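Wednesday, late

Mum rang at breakfast to ask whether I'd decided about the choir, and I said yes, and then I put the phone down and realised I had no idea what I'd said yes to. Staying or going. She sounded pleased, so presumably I'm staying.

I should write this down properly while it's still fresh. Rehearsal last night was the longest since I joined. Edit Hegyi has taken over from our old conductor and she doesn't believe in tea breaks. She believes in vowels. We spent forty-five minutes on one page, and most of that on one word, and by the end I couldn't have told you what the word meant or what language it was in (Latin, I think, though the tenors were doing something nearer to Welsh). And the thing is, it sounded lovely! We've been singing that piece since before Easter and it has always come out like a bus full of people agreeing with each other. Last night there was one moment, just before the key change, when the whole row went quiet together and I got goosebumps all the way up my neck.

Then the altos came in early and that was that.

Walked home the long way through Skostside because I wanted to keep the tune in my head and the main road always knocks it out. All the windows were open, it's been so warm. Someone was frying onions. I had the second verse going round and round and I was mouthing the vowels like a goldfish, and a man with a greyhound crossed over to the other side. Fair enough.

Got in starving and ate standing up. Bread, the end of the cheese, half a cucumber with too much salt on it. I always mean to eat before rehearsal and I never do, and then I spend the slow movement worrying that the sopranos can hear my stomach. 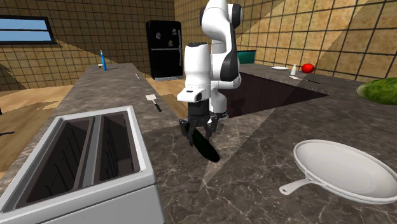
Anyway, the big question is the Nalov trip. It's in June, three nights on the coach and in a hostel, and a concert in a church that Edit keeps calling "unforgiving", by which she means the echo. Every wrong note hangs about in there for ages, apparently, so you get to hear it again while you're singing the next one. I want to go. I really want to go. But it means asking for the time off from Holzer, and I've already had the days for Gran's move, and I can picture exactly how the office will go silent when I bring it up. It's a small place. If one of us is away the others have to do the post, and they hate doing the post.

I wrote the email at lunch. Then I rewrote it so it sounded less like begging, then again so it sounded less like a threat, and it's still sitting in drafts. I'll send it tomorrow. I've put a note on the kettle.

The other worry is the solo. There are only two lines of it, I keep telling myself that, two lines and then everybody else piles in and I can hide. Edit asked three of us to look at it and said she'd hear us after the next rehearsal. I haven't sung on my own in front of people since school, when I did the first verse of a carol so fast that the piano gave up. I've been practising in the kitchen with the radio on low, which feels safer, and stopping whenever I hear next door's gate. I did it ten times tonight. The first line is fine now. The second one has a jump in it that I can get if I don't think about it, so obviously I think about it all the way through the first.
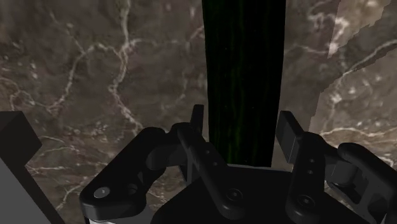
Mum's advice was to picture everyone in the pews as a vegetable. She's been saying this since I was six and it has never once helped, I just end up worrying about being stared at by cabbages. Dad's advice, shouted from the other room, was to look at the clock. I might try Dad's.

Oh, and I found the old songbook! It was in the box with the Christmas lights, inside a Farneo carrier bag, along with a lot of dried-up felt tips. Gran's writing is all over it. She marked her breaths with little pencil birds, and where I'd put a tick she's put a bird, and in one of the lullabies there are so many of them you can hardly read the notes. I sat on the stairs with it for ages. I'm going to take it round on Sunday and see if she remembers the tunes. She doesn't always know what day it is but she came in perfectly on the harmony last time, no hesitation, while I was still looking for the note.

I've copied one of the birds into my own music, just before the jump. 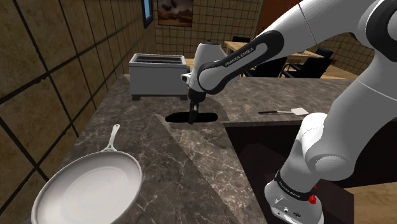
The arm over the marble worktop.

Nearly midnight now and I've still got my shoes on. To do: send the email, pay the coach deposit if they say yes, buy throat sweets, and ring Mum back and find out what I agreed to. Also black tights, mine have gone at the knee.

Bed. The altos had better count tomorrow week.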